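Bindery notebook
Monday, June 3, 2019

Paste and board warp, continued

Picked up where the last entry stopped. The Vekbridge ledgers need new case boards and the last trial case pulled outward at the fore edge once the cloth was on. It went down under weight and came back up when the weight came off. The question is still whether the board or the paste is to blame, so I changed one thing at a time.

Board is the gray Triment from lot 2272. It's denser than the old stock and the knife drags in it. I marked the grain on every piece with a pencil arrow before cutting anything, which I should have done last time. At least one of the earlier samples had the grain running across the spine, and that result should be ignored. I've crossed it out in the other book.

Paste was the Gornus wheat powder, cooked slowly and strained twice. First batch had lumps and I threw it away. Second batch was smooth but a little thick. Thinned a portion with cold water until it ran off the brush without stringing. The rest stayed thick for the comparison. Both jars are labeled on the lid and on the side, because lids get swapped.
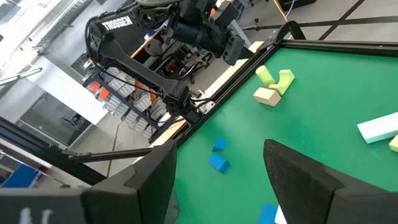

Lining papers came next. The kozo from Miyazaki is lovely to handle but stretches a lot more than the machine-made paper, and it has to be given time to relax after pasting or it will pull the board as it shrinks back. I let each sheet sit for 2 minutes with the paste on, then pasted again and put it down. Trimming goes better on the green tabletop than on a white bench, where the thin edge of the kozo disappears against the surface and I end up shaving off more than I meant to. Keep a fresh blade for it. A dull one catches the long fibers and leaves a furry edge that shows through the endpaper.

Samples as made:

A – Triment board, cloth, thin paste, no lining.
B – same, thick paste.
C – thin paste, kozo lining on the inside.
D – thin paste, machine-made lining on the inside.
E – thick paste, kozo lining, grain deliberately wrong.

All of them were pressed for 40 minutes between blotters, then moved to fresh blotters and put back under boards. The blotters out of B and E were noticeably damper than the others. Moved the stack away from the window. The afternoon sun had reached one side of it last week and I don't want that as another variable.

First look, before they are properly dry: A has a slight outward pull, about what we expected with nothing on the inside to balance the cloth. B is worse. C is flat, or close enough that a straightedge rocks only a little at one corner. D is pulling outward a bit less than A. E is twisted, and I can't see a way of fixing it short of soaking everything off. I'll keep it as a warning.

I wouldn't trust any of this until they've been out in the room for a while. The earlier case also looked fine on the first day.

Cloth

The cloth we have left is the starch-filled one and it marks if paste gets on the face. Got a thumbprint on B. Wiping made it spread. Damping the whole panel evenly with a sponge got rid of the edge of the stain, but the color is duller now and there is no bringing back the surface. For the real cases, wash hands between pasting out and turning in, and keep a clean sheet of newsprint under every step. Use the bone folder through silicone paper only. Straight on the cloth it leaves a shine along the joint.

Turn-ins were cut too narrow on the samples and lifted at the corners. Go wider on the ledgers. The corners themselves are fine with the ordinary miter as long as a board's thickness is left at the point. 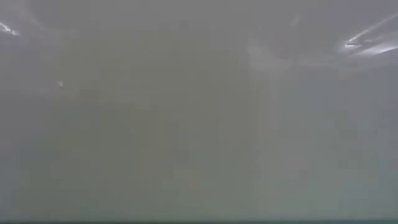
Spines and sewing

The text blocks have been waiting under weight. Sewing on the first is sound except for the last section, where the thread has worn through at the kettle stitch. That section can be resewn without taking down the rest. The second has been oversewn at some point and won't open flat whatever we do to the case. Leave the sewing alone, give it a hollow back, and tell the owner so in the report.

Old spine linings came off with a poultice of the thick paste, left under plastic until the glue went soft, then lifted with a spatula. Slow work. Some of the print on the waste paper used as lining is legible and I've kept the pieces in an envelope with the job.

To do

Check all samples with the straightedge again before unstacking.
Cook fresh paste, thin. Don't try to save the old jar.
Order more kozo. The remaining sheets will cover the ledgers with nothing spare.
Cut ledger boards from the same Triment lot, grain head to tail, arrow on every piece.
Replace the press blotters before July, when the room gets humid and they stop drying out overnight.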